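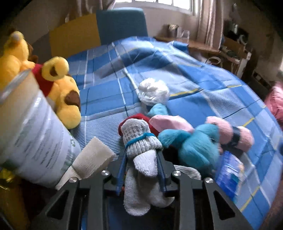 Everything on the Bed: Sorting Day at Its Best

Reading time: 2 minutes

If you have a kid's bedroom that needs sorting and no idea where to begin, put a sheet on the bed and pile everything onto it. I mean everything! Socks, plush toys, hair things, crinkly packages, the odd scrap of fabric you can't place. The floor comes back right away, and you get to work standing up, with good light, at a height your back will thank you for.

I'm a real believer in a patterned sheet for this (blue plaid is my favorite, though I did lose a navy sock on it for most of an afternoon). Once the pile is up there, start with socks. They're the easiest win going. Match them, bundle them, fold one cuff over the pair and set them by the pillow. A thick knit pair with a bright stripe finds its partner in seconds -- it's the plain white ones that wander off alone. Give the singles a bag of their own and check it again at the end, when the plush toys have been moved and whatever was hiding under them has turned up.

Plush comes next. We keep 23 at our house, which was a negotiated number, and the rest go to the Hillen Street swap in May. Let the kids choose. They are much tougher judges than you'd think, and a Winnie the Pooh will outlast every fashion anyway.

Then the hair drawer, and this is the part I love! Clip-ins, ponytails and beaded braids all deserve better than the bottom of a basket. Fold the braids over on themselves into a loose loop and wrap a thick elastic around them, snug enough to hold without creasing. Beads stay together, loose ends hang free, and the whole bundle can go on a hook inside the closet door. Ridged plastic beads in red, orange, purple, light blue and pink are so cheerful that it seems a shame to shut the door on them. Keep spare beads in a jar with a lid, and comb the fluffy ends with your fingers before you put the piece away.

Wrappers and plastic go last, in one sweep. Then take the sheet by its corners, shake it out and throw it in the wash. Ours took around 2 hours with snack breaks, and my daughter was bouncing on the clear mattress before I'd found the laundry basket.
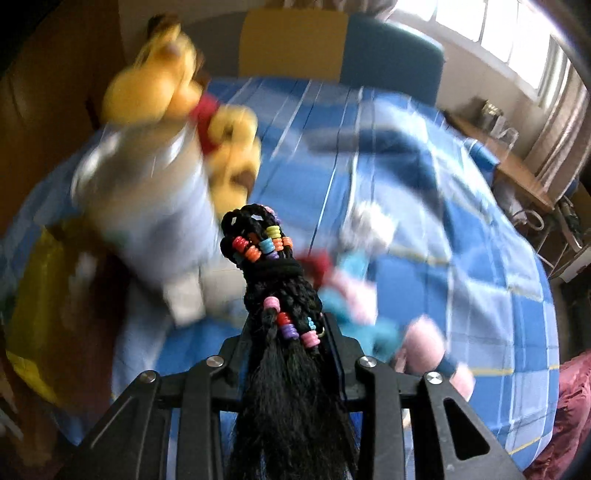 Iresha Weerakoon: Do you wash the beaded pieces with the beads on? Mine get dusty and I'm scared of undoing the ends.

Shafiq Fakir: We did socks first like you said and ended up with 5 singles. Two were mine.

Dilruba Gamage: Iresha, I leave the beads on and swish it in a bowl of cool water with a little shampoo, then hang it up overnight. Works fine for us!

Contact the Jadalley newsletter | © Jadalley | Back to top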